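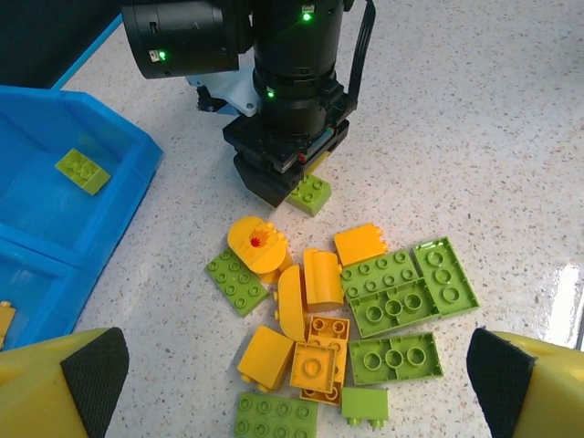 Xiaoqing Xue says she will believe in household robots the day one of them clears her kitchen table before supper without being asked, and not a day sooner. She told me this over the phone when I mentioned I was going to spend eight weeks with the Hostix Kun, and I have to say it stayed in my head the whole time, because it's a very fair test and also a rather hard one.

So, a review of the Kun, for anyone who has been wondering whether the time has come. It's a pair of tabletop arms with grippers and small cameras, sold to small workshops and (more and more, the brochure says) to families. I had the use of mine at the Caltstead repair and toy library, where I help out, and the rental came to $1031 for the whole stretch, with delivery, setup and a very patient phone line included. You need a good solid counter and a free outlet on each side. Ours is the speckled one in the back, pale with little gray and tan flecks in it, and I'll come back to that counter because it turned out to matter more than I expected.

The chore we gave it first was the one we all put off, sorting big toy building bricks that come back from loan in one heap. Yellow and lime green, mostly the 2x4s and the little 2x2s, with some curved pieces mixed in, and a blue bin with divided compartments for them to go into. A child of four can do it. A child of four will also wander off, of course, and the Kun will not, and that is really the whole of the case for it.

It is slow. I timed a full tub of 172 bricks, start to finish, and it took 113 minutes. I can do the same tub while the kettle boils and have a chat besides! But I had the two hours to mend a wagon wheel and answer the mail, and when I got back the tub was done, apart from a couple of curved pieces it had nudged up against the bin wall and couldn't get a finger behind. Color it hardly ever gets wrong. Shape is another matter. The plain bricks with their studs up are easy for it, and the ones lying upside down, with the hollow side showing, took it two or three tries in the first week and usually one after the software update. The rounded pieces with the domed tops are its great enemy. They roll, you see, and it closes its fingers on the place where the piece used to be, and then it stops and has a think, and then it tries again in very much the same way. I found this endearing for about a week.

I liked the fingers a good deal. The yellow ones have black textured pads inside, and those pads grip shiny plastic better than I had guessed they would. The black gripper on the other arm is narrower and better at getting in between things in a crowded pile. What I'd love is for the two arms to help each other more. Mostly they take turns, and very politely too, one waiting while the other finishes, and I lost count of how often I wanted to say, oh, just hold that end for him.

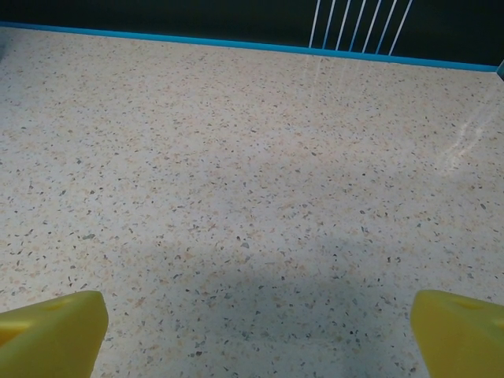 Can it wipe down the counter when it's finished? It can push a cloth back and forth over a clear area, and it does that fairly well in the middle, but it left crumbs along the edges every time we tried it, and it can't rinse or wring the cloth.

That brings me back to the counter. Ours has a bit of a shine, and when the overhead light is on there's a bright patch toward one side that the cameras don't care for. Small pieces lying in the glare got missed more than pieces anywhere else. The woman on the phone line suggested a matte mat, and I'm sure that would help, though I never did get around to buying one. We switched off one lamp and moved the tub over to the left, and that was good enough for us. If you have polished stone at home, ask about this before you sign anything. The flecks themselves didn't bother it, by the way, which surprised me, as I have chased many a speck on that counter thinking it was a screw.

We tried other chores too. Pairing socks: poor, it got hold of them easily enough and then couldn't seem to decide what it had. Putting wooden spoons in a jar: good. Sorting screws by length for the repair bench: too fiddly, though the shop over in Dridbridge tells me theirs does well with larger bolts, and I can believe it, as a bolt is a bolt whichever way you set it down. Clearing a tea table: I stopped it after the first cup. It hadn't dropped anything, I should say in fairness, but I'm fond of those cups.

Setup took me most of an afternoon. The manual is clear in its pictures and muddled in its words, so go by the pictures. The arms make a low hum and a click at the wrist, nothing you couldn't talk over. Do keep sleeves and small hands well back – there is a stop button, a nice big one, and it works the instant you press it, but I'd still never run the thing during library hours with children about.

Would I tell a family to get one? For a kitchen, I'd wait. Somebody still has to bring the mess to it, in a tub, and tip it out within reach, and by then a good part of the tidying is done. For a workshop or a toy library with the same dull job every day, I'd say rent before you buy, and pick one job, and give it a good two weeks before you judge. Ours went back in November and I've missed it a bit on tub days. I called Xiaoqing to report, and she asked about the supper table, and I told her about the cup. She'd like me to try it again when the next model comes out, and I've put our name on the Hostix list.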